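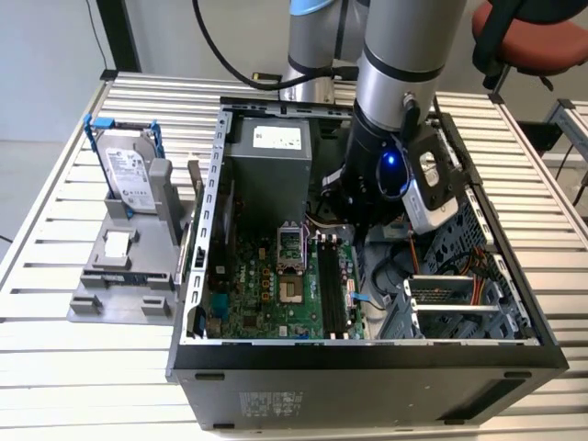
Seung-woo Sun

Print this page | E-mail this page

Stripping down an old desktop tower

An old office tower is worth an afternoon in the workshop. Even if the machine is too slow to use, the power supply, the memory and the drive trays can all go into something else, and the bare case makes a tidy box for spares. I do most of mine between July and the end of the summer, when the garage at Plunley is light until late.

Switch off at the wall, pull every lead out of the back, then hold the power button in for 30 seconds. Lay the tower on its side with the removable panel facing up. A slatted metal bench is good for this, though small screws will go straight through the gaps, so put a tray or an old tea towel beside the case before you undo anything. I use a Skumano parts tray with a magnet in the base. A jam jar lid will do.

Touch bare metal on the case before you touch the board. Do it again every time you come back from making tea.

Memory first. Push the clips at the ends of each slot outwards and the stick lifts up. Hold it by the short edges and put it in a paper envelope with the size written on the front. Blow any dust out of the empty slots with a hand bulb, not your mouth.

Next the processor, if you want to keep it. Take off the cooler, turning it slightly to break the grip of the old paste. On many Dell boards, and plenty of others, there is a small lever at the side of the socket. Press it down and out, let it rise, and open the metal bracket. Lift the chip straight up. Once the socket is open, keep screwdrivers, sleeves and cloths well away from it. The contacts are very fine and you will not straighten a bent one by eye. If the board is going to be used again, close the bracket and fit the plastic cover.

Drives usually sit in trays inside a metal cage at the front. Unplug both cables by the plug, never by the wire, and slide the tray out. Wipe or destroy any drive before you pass it on. Keep the trays with the cage, as they seldom fit another make.

Leave the power supply until last. Its red, yellow and orange wires run in a thick bundle and tend to be tucked behind things, so free them all before you take the screws out of the back. Never open the power supply itself. It can hold a charge long after it has been unplugged.

For dust, use a soft 2 inch paintbrush and a vacuum nozzle held a little way off. Wipe the outside panels with a damp cloth and go gently over printed labels, as you may want the model details later.

Put screws in separate pots as you go: case, drives, board. The threads differ and a coarse one will ruin a fine hole. My own stock lives in a Nultholm cabinet with 52 small drawers, and I still run out of the drive ones.

Filed under: Workshop > Repairs & Salvage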